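Finished The Salt Road to Woren at 1 am on a work night and I have no regrets. Thread, because my household is sick of hearing about it. No spoilers past the first few chapters.

Set-up: Drornton is a harbour town with one ferry, the Travier, and one day the company announces it's stopping the service. Two sisters who haven't spoken in years each decide, separately, to buy it. They both find out at the same public meeting. I had to put the book down and walk around the kitchen!

It's 224 pages. I kept thinking there couldn't possibly be room for the sisters AND the ferry AND the business with the bakery, and then there was, and it never felt squashed.

The bakery is called Vrettos and I'd read a whole second novel set in it. The chapter where the older sister works the counter for a day and gets every single order wrong is the funniest thing I've read since last winter. I read bits aloud on the bus. Quietly. Fairly quietly.

If you bounced off the opening (I nearly did, there's a lot of tide talk), give it until page 80. That's where the younger sister opens her mum's letter, and after that I didn't check my phone once.

One grumble: the cousin from the city. He turns up, is awful to everybody, leaves, and I still don't know what he was for. My book club is split on him. Half of them reckon he's the best character in it, and they're wrong, but I love them.

I got mine from the library on Wednesday and there's already a queue for it, so I'll take it back early. Then I'm buying my own copy, as I want to underline the whole storm chapter.

Someone asked if it's sad. A bit? I cried at the fish auction, of all places. I laughed a lot more than I cried, and the ending is the kind where you shut the book and just sit there with your cold tea.

Last one, on the prose, and then I'll stop. The author is so good at old, hard-used things, the ferry's deck plates, the ticket window, the bakery trays. You could hand her a plain grey metal bin, with pale scratches all over the floor and a patchy band on the far wall where it's rubbed back to darker brownish metal, and she'd get two pages out of it, and I'd read both of them twice.
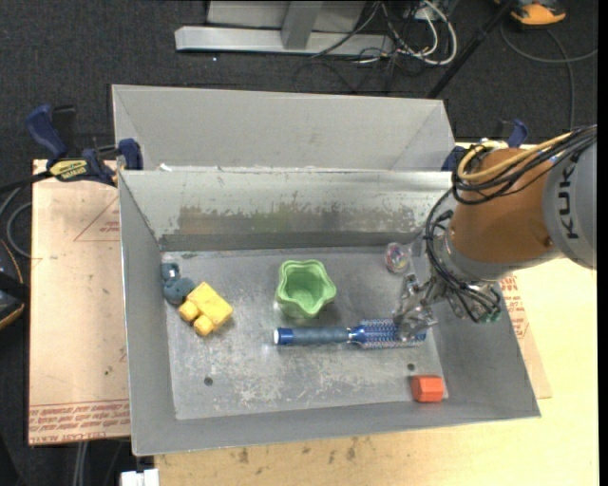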